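Recovering gripper poses from cube markers: a working configuration

This page covers the pose stage of the Furmont toolchain, from raw video to a time-aligned trajectory for each hand. It assumes you have already calibrated the lenses and have the intrinsics files in the session folder. If you have not, do that first. A poor fisheye fit cannot be repaired further down the line.

Last checked against the Bañuelos branch on 3 March 2026.

Inputs

You need one head video, one video per gripper, and the marker layout file. The layout file lists every marker ID, the cube face it belongs to and the position of its four corners in the cube's own coordinates. Yatziri Varela keeps the current layouts in the Dravness repository. Do not edit a layout by hand to make a session pass. If a cube has been rebuilt, measure it again and save the result under a new name.

Step 1. Align the clocks

Run the sync tool on the three videos before anything else. It writes one offset per stream. Check the result by stepping through a sharp movement of each hand in the head view and in that hand's own view. An error of 2 frames looks harmless in playback and shows up later as a policy that closes early.

Step 2. Detect the markers

Run detection on the head stream at full resolution. Downscaling saves time but drops the markers on faces turned away from the lens, and these are the ones that settle the rotation. Leave corner refinement on. Write the raw detections to disk even if you intend to filter them straight away.
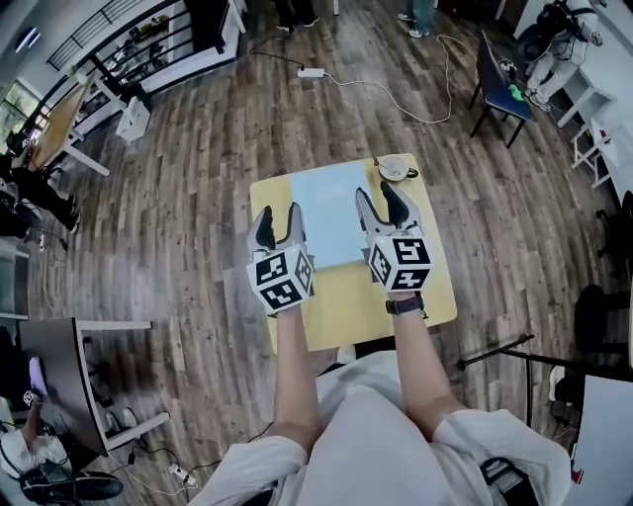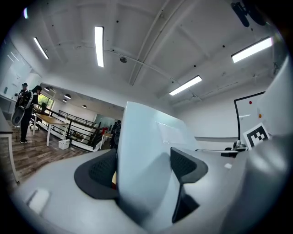
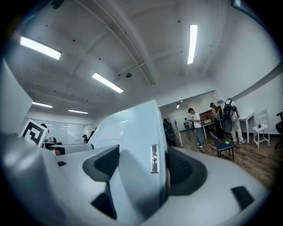 Detection and identification are separate jobs, and the detector only does the first. It returns every square it can decode, with no knowledge of which object the square is fixed to. Both gripper views contain a fiducial marker in frame, and in the head view the two cubes are out over the table together, one either side of the blue sheet. Each ID must therefore be assigned to a body before any pose is solved. Set the assignment in the session file under "bodies", one entry per cube. IDs that appear in no entry are kept in the raw file and ignored by the solver. Never let the tool assign left and right by position in the image, as the labels will swap the first time the hands cross.

Step 3. Solve for the cube pose

Use all visible corners of one cube in a single solve. Solving each face separately and averaging gives a worse answer and hides bad corners. With only one face visible, the solver has two candidate rotations that fit almost equally well. Keep both, and choose the one closer to the previous accepted pose. If there is no previous pose, mark the frame as unresolved and carry on.

Reject any solve with a mean reprojection error above 3 pixels. Isauro Huerta uses a tighter limit on the Drovavport sessions, where the lens is better, but it throws away too much on our older units.

Step 4. Fill the gaps

Gaps of up to 19 frames may be interpolated: linear for position, spherical for rotation. Anything longer should be split into separate segments. Do not smooth across a split. The segment writer will refuse to do this unless you pass the force flag, and sessions written with that flag are not accepted for training.

Step 5. Move to the fingertip frame

The solved pose belongs to the cube, and the policy expects the point between the fingers. Apply the fixed cube-to-tip transform from the gripper's calibration file. The transform differs between left and right. A swapped pair produces smooth, believable trajectories with a constant offset, so compare the two tip positions with the grippers closed and touching.

Checks before upload

Run the report command and read the unresolved count for each hand. Large differences between hands usually mean a missing ID in the session file. Then open the overlay and look at 2000 frames from the middle of the session, at normal speed. The drawn axes should sit still on the cube. If they flip between two orientations, go back to Step 3 and confirm that the previous-pose rule is switched on.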